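大学スポーツにおける出場資格の判定と不服申立て手続き
Stokimlow学生競技連盟の公開裁定を対象とした調査
課題演習II 最終報告書
提出日 2023年11月8日

1. 調査の目的

大学スポーツでは、選手の出場資格を連盟が判定する。在籍年数、取得単位、移籍後の待機期間などが主な基準で、満たさない選手は公式戦に出られない。判定に不服がある場合、選手本人または所属大学は申立てができるが、手続きの実態を扱った日本語の資料は少ない。
本班はStokimlow学生競技連盟(以下、連盟)が公開している裁定要旨を読み、申立てがどのような理由で出され、どの段階で結論が出ているかを整理した。

2. 対象と方法

連盟のウェブサイトで閲覧できる裁定要旨は3,319件であった。このうち出場資格に関するものは1,038件で、残りは競技中の反則、登録費の滞納、施設使用に関するものである。出場資格に関する要旨から200件を無作為に抽出し、全文を読んだ。
各要旨について次の項目を記録した。
・競技種目
・資格が否定された理由
・申立人(選手本人か大学か)
・代理人の有無
・結論と、結論が出た段階
分類は班員二人がそれぞれ行い、食い違ったものは三人目が要旨を読み直して決めた。食い違いが最も多かったのは「資格が否定された理由」の欄である。一つの要旨に複数の理由が書かれている場合、当初は最初に出てくる理由だけを採用していたが、途中で複数記入に変更し、それまでに済ませた分もやり直した。
表の管理には共有表計算のEveoを使った。行が増えると並べ替えに時間がかかるため、種目ごとにシートを分けた。

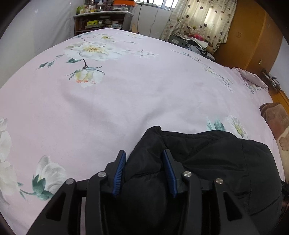 種目名の表記は連盟の規程に合わせた。要旨では同じ種目が旧名称と新名称の両方で書かれていることがあり、集計前に新名称へ統一した。団体種目と個人種目の区別も規程の別表に従っている。

3. 手続きの概要

連盟の規程では、申立ては三段階に分かれる。
第一段階は事務局による再確認である。提出書類の誤記や成績証明の更新漏れなど、事実の確認で済むものはここで終わる。期限は判定通知の受領から14日以内とされている。
第二段階は資格審査部会による書面審査である。申立人は理由書と証拠を提出し、部会は原則として書面だけで判断する。
第三段階は裁定会議による聴聞で、申立人が出席して意見を述べることができる。代理人を付けられるのは第三段階だけである。弁護士に限らず、大学の教職員が代理人になることも認められている。
第二段階以降は手数料が2,000円かかる。申立てが認められた場合は返還される。

4. 結果

4.1 資格が否定された理由
最も多かったのは単位不足で、移籍後の待機期間がこれに続いた。単位不足の事例では、編入前の大学で取得した単位をどこまで数えるかが争点になることが多い。Closter大学からの申立てにはこの型が目立った。同大学は編入生の受け入れが多く、単位認定の通知が学期の開始後にずれ込む年があったためと、要旨の中で大学側が説明している。
待機期間については、期間の長さそのものより、起算日をいつにするかが問題になっていた。退部届の提出日、退学日、新しい大学の入学日のいずれを基準にするかで、出場できる大会が変わる。規程の文言は「離籍の日」だけで、定義がない。

4.2 結論が出た段階
第一段階で終わった申立てが最も多い。書類の差し替えで資格が認められた例がほとんどである。第三段階まで進んだものは少なく、その大半は大学が申立人になっていた。選手本人だけで第三段階まで進んだ例は、読んだ範囲では個人種目に限られていた。

4.3 所要期間
要旨には申立日と結論の日が書かれていないものがあり、平均は算出しなかった。日付がそろっているものを見ると、第二段階の結論が大会の組合せ決定より後になった例がある。この場合、申立てが認められても選手はその大会に出場していない。

5. Usuga地区連盟との比較

比較のため、隣接するUsuga地区連盟の規程も読んだ。Usuga地区では書面審査の段階がなく、再確認の次がすぐ聴聞になる。また、申立ての結論が出るまで仮に出場を認める制度があり、後で資格が否定された場合はその試合の記録を取り消す。
仮出場の制度には、対戦相手の成績まで後から変わるという問題がある。Usuga地区の規程では、団体種目については仮出場を認めないことでこれを避けている。Stokimlowの連盟でも個人種目に限れば導入の余地があると思われるが、予選の順位が次の大会の出場枠に関わる種目では同じ問題が残る。
なお、Usuga地区は裁定要旨を公開していないため、件数や認容の割合は比較できなかった。 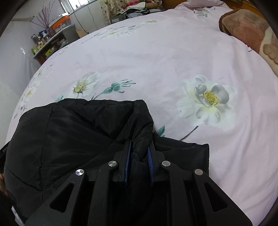 図2 ベッドの上に置かれた黒いキルティングのジャケット

6. 考察

段階が三つあることは慎重な審査につながる一方、シーズン中の申立てには日程が合っていない。特に第二段階には結論を出す期限の定めがなく、部会の開催日に左右される。申立ての期限が14日と短いことと比べると、釣り合いが取れていないように見える。
代理人を第三段階に限っている点も検討が必要である。理由書を書くのは第二段階であり、規程の解釈を争う場合には、この書面の出来が後の聴聞にも影響する。顧問や事務職員が手伝える大学と、選手が一人で書く大学とでは差が出る。ただし、要旨から書面作成の支援の有無は読み取れず、今回の資料だけでこの差を示すことはできない。

7. 課題と今後の予定

・公開されている要旨は連盟が編集したもので、申立人の主張が省略されている場合がある。
・抽出した要旨は古い年度にやや偏っている。年度ごとに層を分けて抽出すべきだった。
・「離籍の日」の扱いについて連盟事務局に質問書を送ったが、提出時点で回答を得ていない。

12月の班別発表では、待機期間の起算日に絞って報告する。それまでに移籍に関する要旨だけを追加で読み、同じ種目で起算日の判断が分かれた例を一覧にする。

参考資料
Stokimlow学生競技連盟「出場資格規程」および別表
Stokimlow学生競技連盟「裁定要旨集」
Usuga地区連盟「競技者登録および聴聞に関する規程」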